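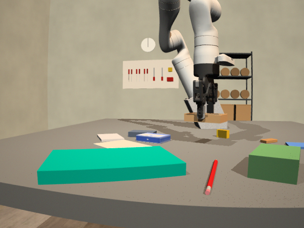
FOR IMMEDIATE RELEASE
Fri 12 December

Trornum opens Treltetell, a practice room for robots that tidy up

SKARKHAM – Can a robot clear off your workbench yet? We get that question at pretty much every open house, usually from somebody who has a workbench in mind (and you can tell it's a bad one). Our answer today is "sometimes, slowly, and please don't leave the room." We'd like to do better than that, so we built Treltetell, and as of today anyone can use it.

Treltetell is a set of simulated rooms where a robot arm can practice the dull jobs – putting a pencil away, moving a block into a tray, sorting the stuff that piles up on a table. It all runs on a computer. If the arm swipes everything onto the floor, we reset and go again, and I don't have to get down on my knees with a dustpan. I can't tell you how much I enjoy that part!

We're a small shop here in Skarkham, and we started on this in April after a long winter of trying to do everything on a real bench. The real bench is still there, and we still use it. But we were spending more of the day putting things back where they started than watching the arm work, and that's a funny way to run a company that's supposed to be saving people from tidying.

The first release comes with 48 tabletop chores in 8 rooms. We went for the kind of clutter you'd find in a garage, a home office or the back of a store: boxes, blocks, trays, pencils, flat things lying next to other flat things. There are tools hanging on a board on the wall in one of the rooms, and I've already been asked if the arm can put a screwdriver back on a hook. It can't. Hooks are hard. Give us a while.

So how good is it? I ran the numbers myself last week using Mak, our own control program, and I'm putting them in here even though I was gently advised to leave them out. We gave Mak 3,000 tries at picking up one object and setting it in a tray, with the objects moved to new spots each time. It got there on around 1,000 of them. Chunky blocks went best. Pencils were a pain, because they roll and because there isn't much to grab, and anything thin and flat on the table was worse still. If you've ever tried to pick up a sheet of paper in winter gloves you'll know the feeling.

That's one object at a time, too. Clearing a whole table means doing it again and again without knocking over what you've already put away, and Mak loses its place pretty often. A kid would be done before it had finished thinking about the second block. For a shop floor, where the same part shows up in the same spot all day, I think we're much closer. For a kitchen table on a Sunday night, we have a ways to go, and I'd be wary of anyone who tells you they have it licked.

I should say something about lighting, since I've bored everybody in the office with it already. The rooms have real shadows in them, including the arm's own, and those long dark stripes across the table confuse Mak more than the clutter does. We thought about turning the shadows off and decided against it. Your garage has shadows. Mak will have to learn.

Treltetell is free for schools, hobby clubs and anyone working at home. Companies pay a yearly fee, and we're happy to talk about what's fair for a small outfit. You'll need a decent desktop computer with a graphics card, and you don't need a robot. You can bring your own control program or start with Mak, which comes in the same download along with all of my test results – the ugly ones too.

Next up for us are drawers and cabinet doors, then soft things like dish towels. Laundry is on the list, a long way down. Please stop asking about laundry (or keep asking, I guess, it does move things up the list).

About Trornum
Trornum makes software for robot arms in small workshops and homes. We're based in Skarkham, and we like visitors. Press questions, demo requests and offers of really messy workbenches can all go to the front desk at our Skarkham office.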